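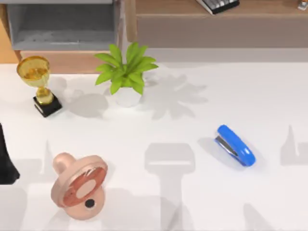 Monine 200 Desktop Laminator

Home > Office equipment > Laminators > Monine 200
Item no. 1106
Supplied by Jatgate Office Supply

The Monine 200 is a two-roller pouch laminator for small offices, school workrooms and reception desks. It seals paper and light card in clear film pouches at a fixed feed speed. It is meant for signs, price cards, rotas, name badges and certificates produced in short runs.

It replaces the Tendby desktop model, which was withdrawn in July. Pouches bought for the Tendby can be used in the Monine 200 if they are within the thickness limits given below. The Tendby power cord does not fit.

Specification

Type: hot pouch laminator, with cold setting
Rollers: 2, silicone coated
Entry: front feed, single sheet
Exit: rear, flat
Heat settings: thin, thick, cold
Warm-up from room temperature: 200 seconds
Power cord: 18-gauge, grounded plug
Jam release: lever, right side
Auto shut-off: yes
Housing: gray molded plastic

Operation

Place the unit on a level surface with clear space behind it for the finished sheet to come out flat. The exit side needs at least the length of the longest pouch to be used. A sheet that meets a wall while the film is still soft will set with a curve in it.

Switch on and select the setting. The indicator is red during warm-up and green when the rollers are at temperature. Feed the pouch sealed edge first, square to the guides. Do not pull on the pouch once the rollers have taken it. Let it cool on a flat surface before trimming.

Always use a pouch larger than the sheet. Leave an even margin of film on all sides. If the item is trimmed after laminating, keep some of that margin, or moisture will enter at the cut edge and the layers will separate in time.

When changing from thick to thin, wait for the green light to come back on. The rollers lose heat slowly, and thin film fed too early may ripple. Going from thin to thick takes less time.

Cold setting

The cold setting is for self-adhesive pouches only. Use it for thermal paper receipts, wax crayon work and some inkjet prints. Thermal paper turns black on either hot setting and cannot be recovered. If the unit has been used hot, allow it to cool fully first – the rollers hold enough heat to mark thermal paper well after the light goes out.

Not suitable for

Items with staples, paper clips or raised seals. Remove all metal before feeding. A staple will cut the silicone coating, and the mark will repeat on every sheet afterward.
Fabric, pressed flowers or anything of uneven thickness.
Empty pouches.
Pouches trimmed to size before laminating.

Clearing a jam

Switch off. Pull the release lever toward you and hold it. Draw the pouch back out through the front entry, slowly and in line with the guides. If it has wrapped around a roller, do not use a blade. Leave the unit to cool and contact the service desk.

Cleaning

Adhesive builds up on the rollers in normal use and shows as cloudy spots on the finished film. Run a folded sheet of plain card through on the thick setting and repeat with a fresh sheet until it comes out clean. Wipe the housing with a dry cloth. Do not use solvent sprays.

In the box

Laminator
Power cord
Starter pack of 18 pouches
Cleaning card
Printed instructions

Related items

Parsa pouches, thin, gloss
Parsa pouches, thick, gloss
Parsa pouches, thick, matte
Parsa self-adhesive pouches, for cold setting
Rotary trimmer, single sheet

Warranty and service

The unit is covered for 2 years from the date of delivery. Rollers are covered for the same period against faults in the coating, but damage from metal or blades is excluded. Replacement rollers are fitted by the service desk and are not sold separately.

For service requests, quote the item number and the serial number from the label under the unit. Trade accounts and orders of more than one carton: ask for Parisa Bagheri at the Jatgate sales desk.

Page revised Friday, September 13, 2024. Warm-up time corrected; cold setting notes added.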